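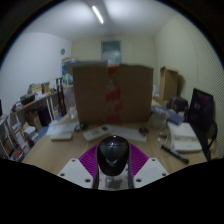 Acta de la reunión de seguimiento del proyecto Flilalano, 1 de julio de 2022. Matúš Vrabec abre con el método de recogida de demostraciones con pinza manual en mesas de oficina. Desde abril se han grabado 805 demostraciones y se han descartado 171, casi todas por pérdida de la trayectoria de la cámara. Propone mantener las mesas cargadas – mando a distancia blanco, ratón negro, papeles sueltos, la caja de cartón con precinto rojo – y no volver al tablero despejado del primer protocolo.

Resultados. La política entrenada solo con Zeltum completó 8 de 10 intentos en la sala de Sendov. Miroslava Kubíček objeta que diez intentos son pocos y que los dos fallos fueron con objetos planos. Pide repetir la prueba con otra semilla antes de escribir nada.

Calibración. Se discute si la máscara negra de la parte inferior de la imagen debe aplicarse antes o después de corregir la distorsión. Queda en antes, como hasta ahora.

Acuerdos:
– Vrabec repite la evaluación y reparte la tabla.
– Kubíček revisa los descartes con el filtro de Ševčík.
– El borrador del apartado de método queda pendiente.

Sin ruegos ni preguntas.

Actas recientes
Seguimiento Flilalano, abril
Reparto de horas de cálculo
Protocolo de grabación, versión 2

Utilizamos cookies propias para mejorar la navegación. Aceptar | Configurar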